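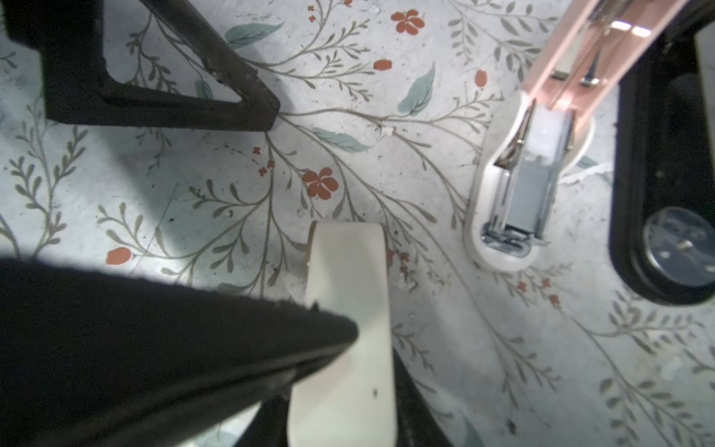

Nazma Mondal wrote in to ask why the finger on unit 5 kept closing after the stop command, and whether the grip log could be trusted for that run.

The log can be trusted up to cycle 269. After that the position count and the true finger position part ways. The left finger reported fully open while it was still some way into its travel, and the controller, believing it had room, drove it inward again. The stop command arrived and was obeyed. The motor halted at the wrong place.

Clulmont stripped the gripper in October and found the set screw on the finger drive had backed out far enough to let the hub slip under load. Widness had specified thread locker for that joint; the build sheet used at Bikix omitted the step. No one was hurt. One test part was crushed.

Until the revised sheet is issued:

Check the set screw every 2,000 cycles and re-zero both fingers afterward.
Do not clear a position fault from the panel. Power down and move the fingers by hand first.
Keep hands out of the grip area whenever the drive is live, including when the panel reads OPEN.

The firmware change that compares motor current with reported position is in version 6. Kumarasinghe units on older versions will not flag the slip at all.

April 27, 2023 | By the Maintenance Desk
Print this item | E-mail this item
Shares: 6 | Comments: 5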